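From: Follora workshop
To: home-automation list
Date: 7th January
Subject: Re: [chores] Can it put the leftovers away yet?

Hi all,

I meant to answer this before the holidays and then December got away from me, so forgive the slow reply and, I'm afraid, the long one. The original question was:

> We run a small shared kitchen at Nieto and feed a couple dozen
> people most days. Cooking I don't mind. It's the end of the day
> that gets me: boxing up what's left, getting the right lid on,
> pressing it down, stacking it in the fridge. I keep reading that
> machines can fold shirts and load dishwashers now. Can anything
> on the market close a plastic box? I would buy it tomorrow.

Please don't buy anything tomorrow! I've spent a good part of the past year on kitchen chores, first with the folks at Gikirham and now on my own bench, and my answer is "sort of, on a good day, with boxes it already knows."

Picking a box up is the part that looks best in the demo videos, and it really has gotten a lot better. Give a decent arm a sturdy container on a clear counter and it'll move it from one side to the other all afternoon. Lids are where my hair went gray. When you or I close one of those snap-on lids, we lean on a corner with the heel of one hand, feel it give, chase the click around the rim, and fix the side that popped back up, all while talking to somebody about something else. Two fingers can't lean on much of anything. They press in one place and the far side lifts, or the whole box scoots away across the counter.

Then there's the clear plastic. You'd think a see-through box would be a kindness, but a camera has a hard time telling where the wall stops and the counter starts, and a shiny lid throws the light right back at it. I tried the same job under 2 different lamps last month and got what felt like two different robots.

For the record, I did 20 closings in a row with the same box, and 9 of them ended with every side down. The opening runs went worse, and I quit before I had a number worth sharing.

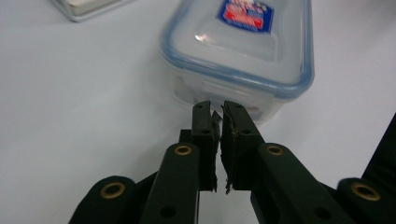

Fingertips at the front of the snap-lid box, by the locking tab.

That little tab on the front is the whole argument in one piece of plastic. It has to be pushed down to lock and pried up to release, and there's very little there to get hold of. The grip pads help, though I go through them faster than I'd like.

If you want something useful for Nieto this winter, I'd settle on one size of container, so that any lid fits any box. It'll save you time right away, and it will make life easier for whatever machine you do end up with. I saw a secondhand arm go for 400 on the Cekico board, and it was tempting, but you would be spending your evenings teaching it instead of cleaning up.

Has anybody here had luck with a flat pressing plate in place of fingers? I've been meaning to build one and would love to hear how you kept the box from sliding.

Warmly,
the Follora bench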